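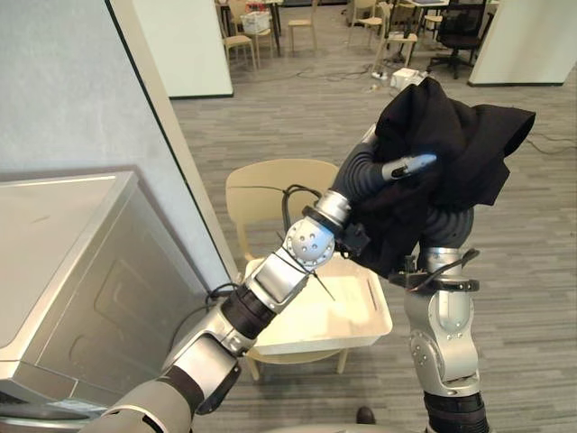 Both arms on the black garment, over the chair with the white tray.

I said in the last post that I would write up the money side of the two-arm setup once I had it straight. Most of it is straight now. The second half of the order goes in on Friday, so these are the notes I wish I'd had in front of me when I made the first half.

The arms were the easy part. We picked them early, the quote was firm, and Cecilia Yakubu signed it without changing a line. I had put nearly all my planning hours into that one decision and very few into what goes on the ends of the arms, what they stand next to, and how power gets to any of it. Those three took up the rest of the budget and then some.

Fingers first. We run soft bellows fingers for cloth. I had them down as a one-time purchase along with the brackets. Haruna Hosoda asked at the planning meeting what our replacement rate was and I didn't have a number. I do now: 4 spare sets for the year, kept on the shelf, ordered together. Gerkunier charges the same shipping for one set as for four, and it took 47 days for the first box to arrive. If you are planning around a part with that kind of lead time, put the spares on the first order. I didn't, and I paid shipping twice.

Straps and cable ties are on their own line this year. Last year they came out of petty cash and I could never say what we had spent. The cable along the forearm needs slack for the elbow to bend and it needs to be held at the wrist, so you go through more strap than you'd think. The total is $50. It's a small line but I like having it written down.

Then there is the furniture. I had a quote from Flundgate for a height-adjustable work table with a leveled top, $908 before delivery. It is a good table. Pilar Navarrete pointed out that laundry in real homes ends up on chairs, and that we had chairs. So the table is off the list for this half. Garments go over an ordinary chair with a low white tray on the seat. I have left the Flundgate quote in the folder in case we move on to folding flat items, where I think a chair would be a poor choice.

Clothing is its own question. I budgeted for one pile of mixed garments and assumed it would do. Iqra Kiani wants to split it by color and thickness, and I agree with her. Black cloth in particular needs to be well represented. When it is bunched up, the folds go dark and it is hard to tell where the hood or neck might be, even for a person. Thrift stores are fine for this. Buy several of anything you plan to test on, so that a torn one doesn't end the week.

Power and cabling is the line I got most wrong. I allowed for the arms and the computer. I did not allow for chargers, lights, or the longer runs across the carpet. We have a power strip on the floor with several cables in it and more cable crossing the room than I would like. Floor covers for the crossings are in the Friday order. I also asked Mosia for a price on a proper drop from the wall, and that will wait until we know whether we are keeping this room.

Things I am not buying this half: the work table, a second computer, and the Huenchumán service plan. Wajid Ghauri made a fair case for the service plan. My view is that we should log our repairs through June and then see whether the plan would have paid for itself. If it would have, I'll buy it and say so in a post.

If you're making a list like this, get the lead times in writing and put them in the same spreadsheet as the prices. I kept mine in email and lost an afternoon digging them out. I'll post the sheet once the delivery charges are filled in.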